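# White Furniture and the People Who Dust It

Fotini Liapis bought her dresser from a widower in Gudley for $181, which she considered robbery until she had to get it up a flight of stairs, at which point she considered it a punishment. It has scrolls. It has a rose. It has the kind of edge you normally see on a wedding cake, and it has been painted white by someone who loved white and had plenty of it left over.

"I wanted something cheerful," she told me. "I didn't think about the dust."

White is supposed to hide dust, and for a day or so it does. What it shows is everything else: the gray rub where a lamp used to sit, the ring, the mysterious streak. Liapis goes over the top with a dry cloth most mornings and a damp one when her sister is expected.

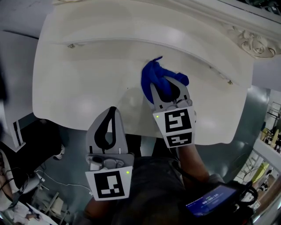
*Blue cloth, white finish, and a flourish of scrollwork at the corner.*

I had come to learn how it's done properly, having owned a painted dresser myself for 15 years and cleaned it chiefly with my sleeve. Ermanno Russo restores painted pieces in a shed behind his house and has opinions about sleeves. He also has opinions about spray polish (no), paper towels (no), and the melamine sponge, on which he spoke for so long that my coffee went cold.

His own method is dull enough to be trusted. Take a soft cloth and crumple it, so there's always a clean fold to turn to. Start on the flat, at the back, and work along the molding in one direction. Go gently where the top meets any seam or screw, because that's where the paint likes to lift. If you want a damp cloth, wring it until you're bored, then wring it again.

The carving comes last, and takes longest. Russo uses an old makeup brush, dry, and he follows the leaves outward from the middle of the curl. I tried this at home on a single rosette and gave up after 26 minutes with a sneeze and a new respect for plain pine. 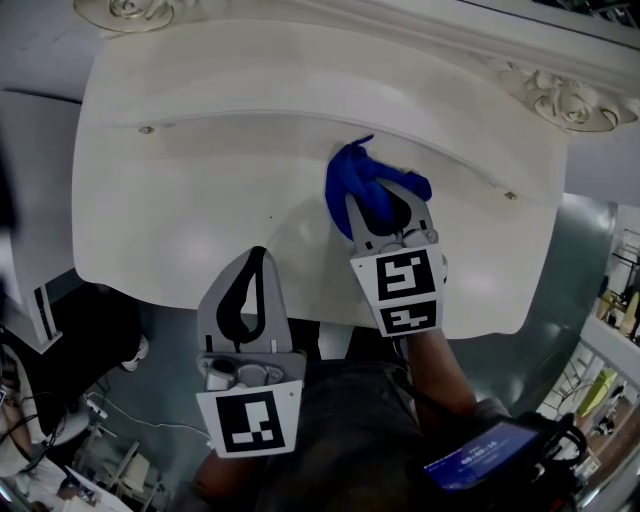 Scuffs are another argument. Clem Gilchrist, who sells secondhand bedroom sets in Cladis, maintains that a faint gray mark on a white top is character and should be priced accordingly. Russo maintains that it's a mark. A drop of dish soap in warm water shifts many of them, he says, provided you try it first somewhere your mother-in-law won't look.

What neither man recommends is repainting. Gilchrist has seen dressers with so many coats that the roses had turned into cabbages. He sold one like that in August, to a couple who thought they were cabbages and were delighted.

Liapis has no plans to repaint. She does keep a drawer of cloths now, sorted by softness, and has begun eyeing a matching mirror. It has cherubs.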